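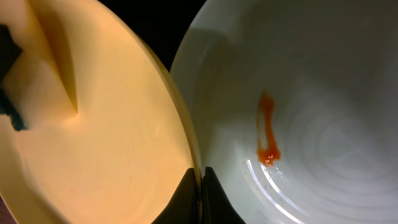 Frequently Asked Questions: The Prakasley Gripper Loan Program

Welcome, and thanks for stopping by! We lend out grippers, wrist cameras and controllers to people who would like to try them on their own work before deciding on anything. These are the questions we hear most often, and we've tried to answer them the way we would over the phone, so please forgive us if we ramble a little.

Which grippers can I borrow?

At the moment there are two. The Plinside is a parallel gripper with slim, angled fingertips, and it's the one most people ask for first when they have dishes, trays or anything else with a rim. The Wolach has wider, softer pads and is happier with boxes, bottles and fruit. You are very welcome to take both together (most folks do), and they share the same mounting plate, so swapping them takes one hex key and a few minutes.

Will the Plinside pick up a plate that's leaning against a bowl?

It can, but please be patient with it. The trick is getting one fingertip on each side of the rim, and when two dishes nearly touch there isn't much room to work in. We start with the fingers barely open, come in along the line of the rim, and close slowly. If your bowl keeps coming along for the ride, try approaching closer to the bottom, where the curves usually part ways a bit.

Do the dishes have to be clean?

Oh no, please don't wash them for our sake! A streak of red sauce or a few drops of water on the glaze is just what you'd meet in a real kitchen, and a comparison done only on spotless dishes won't tell you much. Do wipe the fingertips between runs, though, and write down when you did.

My wrist camera loses the bowl whenever the light is strong. Is it broken?

Probably not. Shiny glaze throws back bright bands that can wash out an edge, while a matte plate right beside it looks perfectly fine. Lock the exposure first, then try moving the lamp before you touch any other setting. Black fingers against a dark background are the other usual trouble, and a light-colored mat under the dishes helps a good deal.

How many tries make a fair comparison?

We suggest 37 grasps per gripper, with the same dishes and the same starting positions. It sounds like a lot, and it does eat up an afternoon, but fewer than that and one lucky streak can fool you.

Which controller comes in the box?

The Su, with its cable and power supply. It remembers up to six grip profiles, so you can keep one for plates and one for bowls.

How long can I keep everything?

Seven days, counted from the day it reaches you. If you need longer, just write to us before the week is out.

Last updated Thursday, December 12, 2019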